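Vodix Dual-Arm Workstation: Safe Setup and Operating Practice

The Vodix workstation by Doter pairs two arms over one shared table. Buyers receive the operating rules with the unit and are asked to keep a copy at the station. Only objects needed for the task should lie within reach of either gripper.
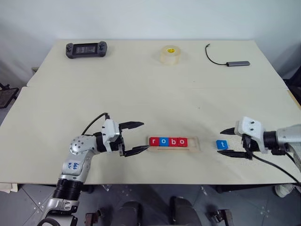
Mesum, January 2, 2018

For letter-tray work, one arm is assigned to the tray and the other to the loose block. Both arms must be stopped before a person reaches over the table. Speed during setup is limited to 20 percent, and 100 percent is permitted only after a signed check.

Order no. 430. Rules approved by Jolanta Śliwiński, Product Safety.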